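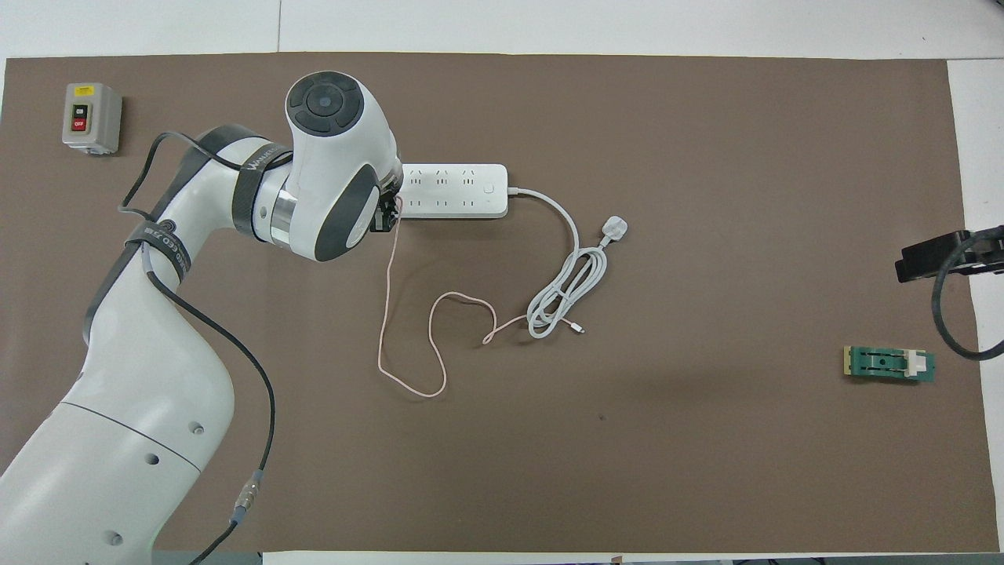 How long should the cord of a power strip be for a home office?

Long enough to follow the wall from the outlet to the desk without crossing the place where you walk. In my room this means three meters.

I bought the Honder Plusero in January, after my old strip began to make a small noise when the heater in the next room was switched on. I have now used it every day for more than half a year, so I think I can write something fair.

The first thing I noticed is the weight. It is heavier than the strip I had before, and it does not slide away when I pull out a plug with one hand. The outlets are turned at an angle, and this helps a lot with big chargers. My laptop charger used to cover two places. Now it covers one and a little bit of the next, and a flat plug still goes in beside it.

The switch is my main complaint. It is on the same end as the cord, so if you push the strip to the back of the desk, you must reach over everything to turn it off. It also has a light which is too strong at night. I put a piece of dark tape on it.

The cord is stiff. For the first weeks it kept the shape from the package and would not lie flat. My neighbor Tamás Gulyás told me to hang it over a door for two days, and after this it was better, but there is still one bend close to the plug.

About the load: please read the label of your own strip and add up what you connect. My computer, monitor and lamp together stay under 300 watts by my small meter, so there is no problem. A heater is another story. Mine uses 1,000 watts on the low setting and I connect it only to the wall, never to a strip, even if the strip is a good one.

I wrote to the shop, Somogyi, to ask if the holes on the back fit normal screws. Jomar Macaraeg answered the next morning with a drawing. The paper in the box does not explain this, and it should.

I also tried the Grisora strip at my sister's home. It costs less and the switch is in a better place, but the outlets are straight and very close together. For lamps only, I would take the Grisora. For a desk with chargers I stay with the Plusero.

Four stars of five. I took one away for the switch.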